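Visit report: Hengate furnished units, building 2

February 27, 2022

The Hengate site consists of 88 furnished units on four floors, let mostly on short contracts. Dinosach handles the linen and textile side under an agreement that came up for review in October. The purpose of the visit was to look at how bedrooms are turned over between tenants and how clothing and bedding left in the rooms are dealt with.

Access was through the service entrance on Havholm Road. Visitors sign in, receive a badge and go up by the freight elevator. The corridor carpet on the second floor has been replaced since the last report; the third floor has not been done.

Nine bedrooms were open for inspection. Bed sizes vary, and so do the covers. The site gave up plain white bedspreads some years ago, on the grounds that every stain showed and the replacement rate was too high. Patterned quilts are now bought in mixed lots from Szczepańska, a supplier that also does mending. Patchwork pieces have one practical advantage – a damaged panel can be swapped out and the rest kept in service.

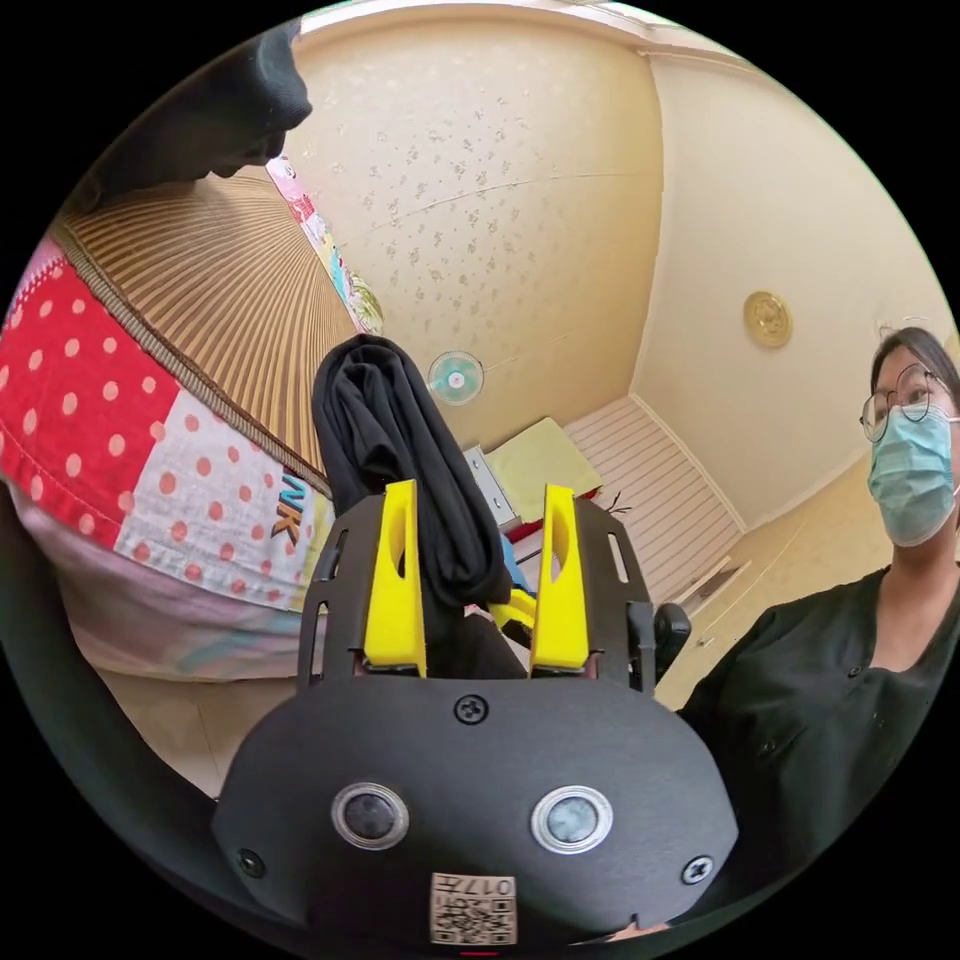

Dark clothing is handled apart from the bedding. Each garment is picked up, shaken out and checked for pockets before it goes into a bag marked with the unit number. Black fabric is the slow category, as small tears and lint are hard to find under the ceiling lights, and staff are told to take doubtful items to the window. Nothing is folded in the bedroom. Folding is done at the long table in the basement.

The laundry room takes up most of the basement. Capacity is given as 200 pounds per cycle across all machines, which matches the plate on the wall. Drying is the bottleneck. Two dryers were out of service at the time of the visit, and quilts were being hung on lines in the old bicycle store. The store has a dehumidifier but no drain – the tank is emptied by hand.

Records are kept on paper. The current log starts at entry 1533 and gives the unit, the item, the condition and the initials of whoever checked it. Entries for printed quilts include a short note on the pattern, a sensible habit given that no two in the lot are the same. Handwriting is a problem on several pages.

Points to raise with Dinosach: dryer repairs, a better lamp for checking dark garments, and a fixed place for bagged clothing on each floor. The bags currently wait in the corridor, next to the fire door on the third floor. They should be moved before the next inspection.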